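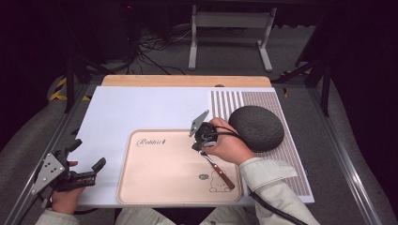

Chapter 4
Grip Loss and Unintended Release in Hand-Held Grippers

A gripper that drops a part has failed. A gripper that holds a part in the wrong position, and reports a good grip, has failed in a way that is harder to find. This chapter treats both faults, using tableware handling records from the Farnum bench at Clunard.

The records cover 2,386 grasp attempts. Each was logged with jaw opening, motor current and a written note from the operator. A release was classed as unintended if the jaws opened with no command, or if the object left the jaws while they were commanded closed.

Flat and shallow objects need separate treatment. The usable contact area on a plate rim is small, and a slight error in approach angle shifts the load to one pad - the usual start of a slip. 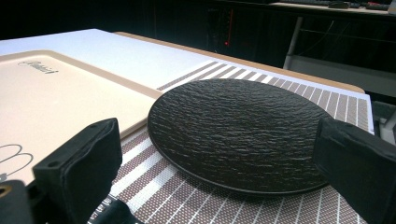
Figure 4.1 Open jaws on either side of a round, textured black plate.

Section 4.1 defines the fault classes. Section 4.2 covers pad wear, and Section 4.3 deals with cable strain and the loss of position signal that follows from it. The inspection interval used throughout is 400 cycles, shortened to 100 after any unintended release. Readers should complete the lockout procedure in Chapter 3 before handling a powered jaw.

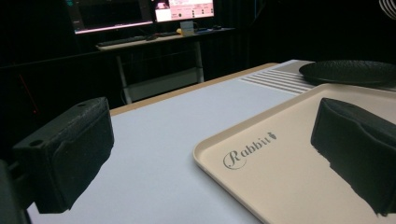

Anayeli Pacheco
Safety Engineer, Camacho

4.1 Fault classes

A Class A fault is a release with no command present. Remove power at once and keep the log - a restart overwrites the current trace. A Class B fault is a slip under a closed command. The jaw may stay in service for diagnosis, but only with an empty grip.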